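How to Oil a Small Wooden Floor by Hand

Sorlow Home Notes, floors and surfaces

I oiled the floor of my room in Vallejo last May, and I made two mistakes, so I write the steps the way I would do them now. You need hard floor oil, white pads, cotton cloths, a vacuum cleaner and one free weekend.

Step 1. Clear and measure

Move out everything that stands on the floor. Then multiply the length by the width. My room is 105 square feet, and one small can was enough for two thin coats. Buy the oil by the number on the can, because each maker gives a different coverage.
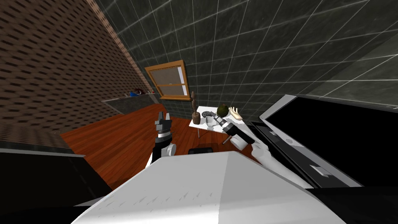
Reddish wooden floor with a small white table.

Step 2. Sand lightly

Use 120 grit paper along the grain, never across it. My first mistake was here: I pressed too hard near the door and made a shallow dish in the wood. Let the paper do the work. Vacuum two times, wait until the dust comes down, and vacuum again. Wipe with a cloth that is only a little damp, and let the floor dry for one night.

Step 3. First coat

Stir the oil slowly from the bottom of the can. Do not shake it. Begin at the wall opposite the door and work on two or three boards at a time, the full length of the room. Put a little oil on the pad and rub it in until the surface looks even. After 20 minutes, remove what the wood did not take with a dry cloth. I forgot this in one corner and it stayed sticky until Thursday.
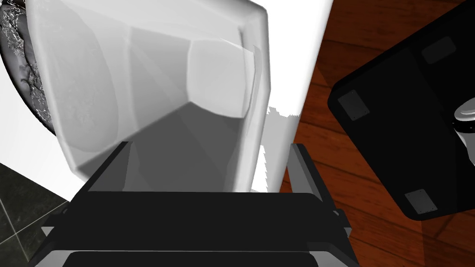

Color is the part people ask me about most. Clear oil makes almost every wood darker, and a tinted oil can go much further than you want, so test it inside a closet first. If you like very dark tones, look at the range from charcoal to near-black on the rounded slab between the two gripper fingers: even a smooth change like this is easy to notice, and on a floor an uneven coat would show the same way. I chose the clear oil from Britusum for this reason.

Step 4. Second coat

Wait as long as the can says. Use half as much oil as before, then wipe well. Keep the windows open and walk only in socks for up to 60 hours. Put rugs back after one week.

Oily cloths can catch fire by themselves. Lay them flat outdoors to dry, or keep them under water in a closed metal can.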